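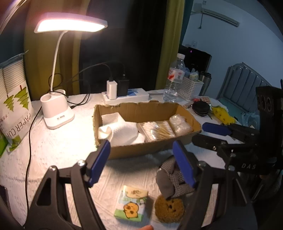 A household box is an open container in which small articles of daily use are kept together, usually without a lid and without fixed compartments. It is known in the Gerness area as a "Görtz box", after the village of Görtz, where such boxes were handed out to new tenants. The most common form is a used cardboard box which stands on a table or shelf and stays in use even when its upper edges are torn, and a typical filling is a white towel, a clear pack of wooden cotton swabs and a plastic bag of cotton pads. Articles that are needed more often, for example a tissue pack or a scrubber sponge, may lie in front of the box on the tablecloth.

Name and history

The word was first written down by the local teacher Ottmar Grube, who collected 165 household terms from the villages between Gerness and Malludov. In his list the box appears under "things for washing". Reinhold Dreßler later objected to this and placed it under "storage", because the older boxes from Malludov also held candles and string. Both opinions are still found in the regional literature.

Form and contents

Most boxes are cut down from delivery cartons. The side walls should not be higher than the towel, otherwise the small packs disappear behind it. Soft things are put at one side and upright packs in the middle, so that the packs lean on something and do not fall over. Liquids are normally kept outside - a leaking bottle softens the bottom of the carton within one night.

In Ustard a woven plastic basket is preferred. It can be rinsed, but small packs of swabs catch in the openings. Some households keep both, the carton for cotton goods and the basket for everything else.

Use today

Maja Kubiak described 70 household boxes in a study of rented rooms. She found that the box is rarely emptied completely; new packs are placed on top of the old ones, and the oldest articles remain at the bottom until the next move. The museum in Gerness shows one box from Malludov every November, together with its original string.

See also: Sewing basket, Drawer divider, Washstand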